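Visit to the Dagdag book depot and repair room

Thursday, May 12, 2022

Our spring visit took us to Dagdag, the depot that handles donated and withdrawn books for the reading rooms on the east side. We had meant to go in April but the lift was out of order and the repair room is on the second floor, so it was put back. Five of us went in the end: Marites Macaraeg, Benjie Cabrera, Felicidad Layug, Adelmo Parisi and me.

The number 193 bus stops outside the gate. The entrance is at the side, past the loading bay, and there is a bell which has to be held down for a while. Virgilio Bautista, the depot manager, met us and took our coats. He has run the place since it was in a former shoe shop, and he did most of the talking until we got upstairs.

The ground floor is for deliveries. Boxes come in on Mondays and Tuesdays and are stacked by sender. Each one gets a paper slip with a letter and a date, and the slip stays with the contents until the books have been checked. Most of the donations are from house clearances. The depot asks people to fill boxes only halfway, but few do, and Benjie found out how heavy a full one is when he offered to move it away from the door.

Sorting is done on the same floor. Two people work at it in the mornings. They look at the spine first, then the boards, then fan the pages and smell them. Books with mould go straight into a lidded bin and leave the building the same day. Ordinary wear is fine. Names written inside are fine. Underlining in pencil is fine, underlining in pen depends on the book. Marites asked about library stamps and was told that withdrawn stock needs a second stamp, or somebody will hand it back to the library in good faith.

We were shown the stock system, which is called Stoltico. It prints a label for each title and keeps a note of the condition in words. I had expected grades or numbers, but the staff write things like “front hinge tired” or “damp once, now sound”. Felicidad liked this very much and copied several down. The drawback is that you can't search it properly. If you want all the books with loose hinges you have to know every way a person might have put it.

After tea we went up to the second floor. It has the better light, with windows on two sides, and the larger books are looked at there. Art books, photography and anything with a picture on the boards are kept away from the general boxes, where the covers rub against each other. They are laid flat on the table one at a time. Virgilio said that a dark cover is the hardest kind to keep looking decent, as every scuff shows up pale and there is little to be done about it.

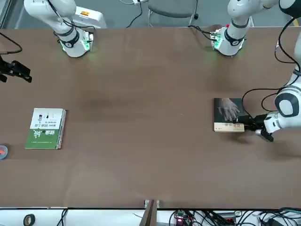
Kundisano Book and Paper Circle – Visits Group

The hardcover on the table upstairs was the one that stayed with me. It is a dark grey-green book with a photograph of two hands resting against each other on the front, printed very pale, and a beige band with small lettering running across the bottom. I think it is a good cover. Adelmo thought the band was too much and that the hands should have been left alone. We talked about it for longer than we should have and were late for the paste demonstration.

Marites is right that a photograph on the boards ages differently from a paper jacket. With a jacket you can lift it off, mend it from behind and put it back, or find another. When the picture is part of the cover, what happens to the cover happens to the picture. The advice for this kind of book was to wipe it with a dry cloth only, keep it out of direct sun, and store it upright between books of the same height. Very large ones should lie flat, no more than a few to a pile.

The demonstration was given in the small room next door by a repairer who has been there for three years. She mixed wheat paste in a saucepan and let it cool while she talked. Then she mended a torn page with Japanese tissue, feathering the edge with a damp brush first, and after that she went on to a loose hinge. For the hinge she ran a thin knitting needle dipped in glue down the gap between the spine and the text block, turned it as she drew it out, closed the book and put it under a weight. It took less time than I would have guessed. The drying takes overnight.

We each had a go on a practice book. Mine was a road atlas. I used too much glue and stuck two pages together, and was told to leave them alone until dry and not to keep opening the thing to look. Felicidad's was neat. Benjie had left his glasses in the coat pocket downstairs and watched.

A few points from the questions at the end, for those who asked us to report back:

Sticky tape is the commonest damage they see, more so than water. They would sooner have a torn page with nothing done to it.

They do not take encyclopaedias, magazines or anything in a ring binder.

A repair is only made if the book is likely to be read again. The rest go for pulp, and the depot keeps a record of the weight.

They sell a small repair pack under the name Zillilmont, with tissue, a bone folder and a brush. It can be picked up from the front desk. Paste is not included.

Groups are welcome, with 5 people being the most they can fit in the repair room. Larger parties are split and half of them wait on the ground floor.

Lunch was soup and bread in the staff kitchen, for which we put money in the tin. Adelmo had brought along a box of gardening books which the depot agreed to look at, and we heard later that they kept all but one – the rejected one had been chewed by a dog, as he well knew.

Before leaving we were allowed a look at the sale shelves by the entrance. There are 100 books out at any time and they are changed when a shelf gets thin. The price is whatever is pencilled inside the back cover. Marites bought a book on lichens and a Portuguese dictionary. I bought nothing, but I have regretted a bird guide with a mended spine, and if anyone is going that way it was on the bottom shelf on the left.

The building is warm upstairs and cold on the ground floor, so take a jumper. There is a step down into the delivery area which is easy to miss coming from the light. The toilets are past the kitchen. Parking is in the street and fills up before nine.

Our thanks to Virgilio Bautista and everyone at Dagdag for giving up most of a working day. The road atlas was still under its weight when we went home. Anyone who would like to join a second visit should give their name to Felicidad, who is also holding the handout on paste with the proportions on the back.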